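Paper Cup Station: notes and item list
README for the drinks table folder
Zallbridge shared workspace, second floor

What this folder covers

This folder holds the written notes, the restock sheet and the pictures for the paper cup station on the second floor. It covers cups, dispensers and the tabletop they stand on. Coffee machines, water and the snack shelf have their own folders and are not described here.

The notes were started in September by Fadime Coşkun, who looks after supplies on this floor. Alper Gökçe wrote the restocking section. Firdevs Tekin keeps the restock sheet up to date and is the person to ask if a number looks wrong.

Contents

readme.txt – this file
restock_sheet.csv – one row per refill, 55 rows at present
items.txt – part names and where to order them
pictures – close views of the dispensers and the cups

The dispensers

The station has a pair of cup dispensers on a light wooden tabletop. Each has a round base, and the cups go in upside down as one nested stack, with the rims toward the base. A black wire frame goes up around the stack and curves over the cups.
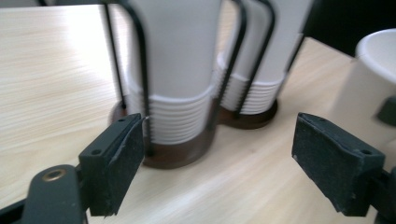

We ordered them from Standero after trying a wall-mounted tube from another supplier for a few weeks. The tube held more cups but jammed whenever the rims were slightly crushed, and people ended up pulling out three or four at once. The open wire type is slower to fill and much easier to take a single cup from. It also lets Firdevs see from the doorway when a stack is getting low.

The bases are not fixed to the table. If you wipe the tabletop, lift the whole dispenser with one hand under the base. Do not lift by the wire.

The cups

All cups in use are plain white paper with a rolled rim. We do not stock printed cups. Cups come in cartons of 600 from Mladenović, packed in sleeves. Cartons are kept in the lower cupboard in the copy room, not under the sink, where an earlier batch got damp and had to be thrown out.

Cups from two different suppliers should not share a stack. The taper is slightly different and the stack sticks. If you have to switch supplier, finish one dispenser completely before you load the new cups.
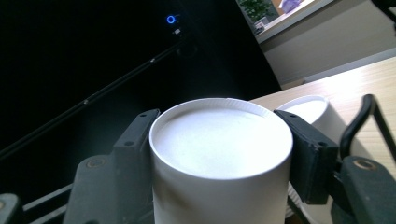 White paper cup, seen from slightly above, with a second cup behind it.

Restocking

Restocking is done on Monday before 11 and again later in the week if needed. Steps:

1. Wash and dry your hands.
2. Take one sleeve from the open carton. Open a new carton only when the old one is empty.
3. Cut the sleeve at the base end and leave the plastic on while you carry it.
4. Set the sleeve upside down in the wire frame and draw the plastic off upward.
5. Press down lightly on the top cup. The stack should sit straight. If it leans, take it out and turn it a little.
6. Add a row to the restock sheet.

Loose cups found on the table go in the recycling. Please do not put them back on a stack, even if they look clean.

Restock sheet fields

date – day of the refill
dispenser – A or B (A is the one nearer the window)
sleeves_added – whole sleeves only
carton_opened – yes or no
initials – two or three letters
note – free text, often blank

Known problems with the sheet

In 7 rows the dispenser field is blank. These were written before the two dispensers had letters, and we have left them as they are. The initials "EN" and "ENC" are the same person, Elif Naz Canpolat. Part sleeves were sometimes entered as 0.5 in the early rows – count those as one if you are working out how often a refill was done, and as a half if you are working out cup use.

The sheet does not show how many cups were left when a refill was made, so it is not a good record of daily use. Nurhan Akyol has asked for a "cups_left" column. It has not been added yet. The worry is that people would guess.

Pictures

The pictures may be reused in floor notices and supply requests. Keep the original files and crop a copy. They show the items close up and are not meant for measuring cup size or stack height. For sizes, use the supplier sheet listed in items.txt.

Changes

Added dispenser letters A and B.
Moved the carton location from the sink cupboard to the copy room.
Removed the section on lids. Lids are handled with the coffee machine supplies.

Corrections go to Firdevs. A note left on the cupboard door is fine too.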